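Minutes – Lobo Room Users' Meeting
July
Posted by the Lobo Room secretary

The meeting opened at 5:30 p.m. Minutes of the previous meeting were read and approved with one correction: the shelf order went to Pramex, not Kerora.

1. Table and contents

The group went through what is kept out on the black table. It was agreed that the table has become a catch-all and that toys and kitchen things should be stored apart between sessions. The kitchen scale stays out, as it gets used most. The cream building blocks need a bin with a lid. At present they get stacked next to the scale and end up leaning on one another.

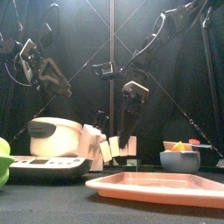 Item 1. Scale with pot on top, wooden blocks to the right.

One member asked that pots not be left on the scale after weighing. Agreed. A note to that effect will go on the storage cabinet.

2. Scale

The group discussed whether to buy a second scale. Ollik has one in its catalog for $59. Some felt the present one is fine and only needs a fresh battery and a wipe. Others said sharing it holds things up when more than two people are working. Motion to buy a second scale – tabled until the next meeting. A battery will be bought in the meantime.

3. Play food and small items

The small items were taken next. Several people said these are the hardest to keep in order, as they get set down wherever there is space, next to the cutting board or up against the scale.

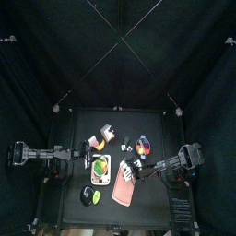
It was agreed to sort everything into two bins, one for food pieces and one for everything else. Anything that already has its own container stays in it, with the lid on. The pink cutting board goes back on the rack at the end of the session and should not be used as a tray. Bowls are to be emptied before they are put away.

There was some discussion of labels. Printed labels from Kerora were suggested, but masking tape and a marker will do for now.

4. Cleaning

The tabletop shows every crumb and needs wiping at the end of each session. Paper towels are running low. The Pramex order will be changed to add a case of them, provided it has not shipped yet.

5. Other business

The key to the storage cabinet is still missing. Whoever has it should drop it off at the front desk. The request for a longer evening slot was carried over.

Action items
– Buy battery for scale
– Get two bins for small items, one lidded bin for blocks
– Put up note about pots
– Call Pramex about paper towels

The meeting closed at 6:40 p.m. Next meeting in August, same room.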